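Clothing repair and care FAQ
Posted in November by the Kistov front desk

Same questions every day so putting them all in one place. Read before you email pls.

Do I need to wash things before I drop them off?
Yes. Clean and fully dry. We send back anything damp or smelly, no exceptions, and you'll still pay return postage if it came by mail. Dry clean only stuff — bring it dry cleaned, tag left on is fine.

What do you fix?
Hems, zippers, ripped seams, torn pockets, worn cuffs, buttons, small holes in knits. Linings on a case by case basis. Ask first.

What don't you fix?
Leather, fur, wetsuits, shoes, bags with frames. Down jackets only if the hole is smaller than a quarter. Bigger than that try Judell, they have the right setup for feathers.

How long does it take?
Hems are 3 days. Zippers more like two weeks depending on what's in stock. Wedding and prom season is slower, we post the wait time at the counter.

Can you rush it?
Sometimes. Hems only. Extra charge, paid up front.

How much?
Plain pants hem is $34. Jacket zipper depends on length and if it's two way. Full coat reline starts at $230 and goes up fast with a heavy fabric, so maybe think about whether the coat is worth it to you. Quotes are free in person. Can't quote from a phone picture, colors and fabric weight never come through right.

Can you match my thread?
Close, usually. Olives and browns are the hard ones, they shift under diferent lights. Bring it in during the day and we'll check it by the window with you.

How should I lay out a garment to check it for damage at home?
Flat table, good light, nothing under it. Spread it out lengthwise, then smooth from the middle outward. Go along the seams with your fingers, not just your eyes. Mark anything you find with a safety pin or painters tape. No pens.
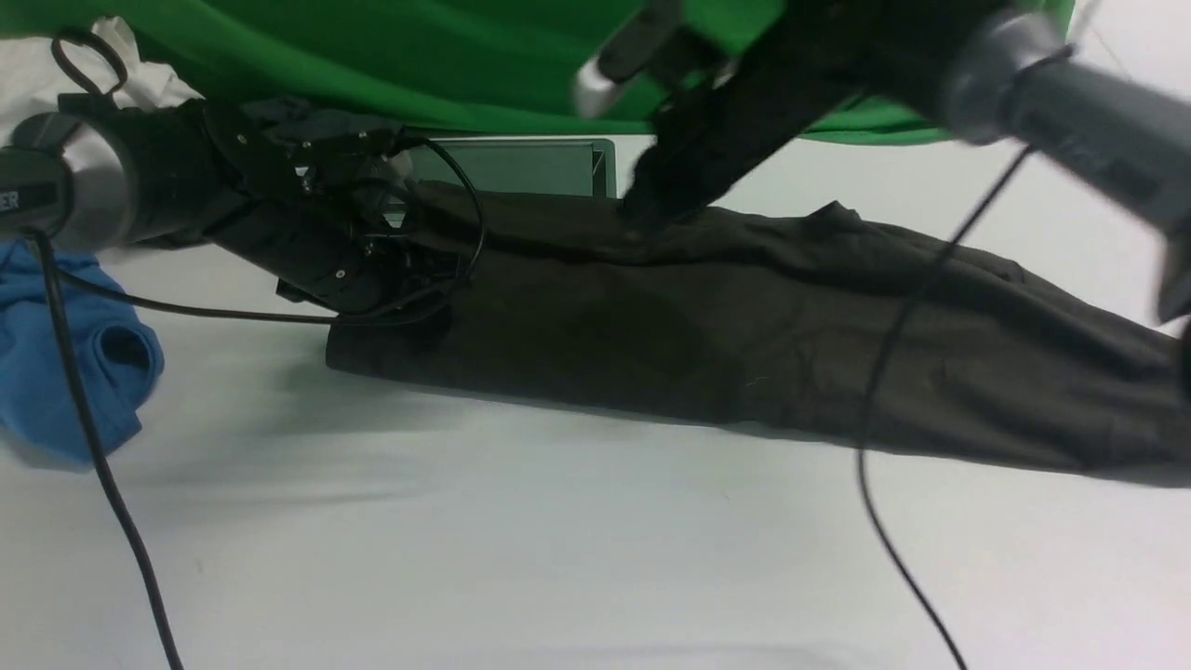
Lightweight olive-brown garment on a white tabletop, still creased.

Do I have to iron first?
No. Wrinkles are fine for drop off. For thin fabrics we press before measuring anyway.

My lightweight jacket creases the second I fold it. Help?
Roll it or hang it. If it's already creased, hang it in the bathroom while you shower, then low iron with a cloth in between. Test the inside of the hem first. Some synthetics go shiny and there's no fixing that.

Where do I mail stuff?
Kistov Repairs, Box 3612, Uklow. Put your name and phone number INSIDE the package, on paper. Not just on the outside. We get mystery pants every month.

I dropped off at the Matar counter, can I pick up at Uklow?
Yes but tell us at drop off. Changing it later adds around a week, the van only goes over when it's full.

What if I don't like the repair?
Bring it back within a month with the ticket and we'll redo it once for free. After that it's a new job. Hems that have been washed hot and shrunk are on you, sorry.

Do you teach mending?
Evenings in winter, basic hand sewing. Sign up sheet is at the Uklow counter, no online signup yet. Bring your own scissors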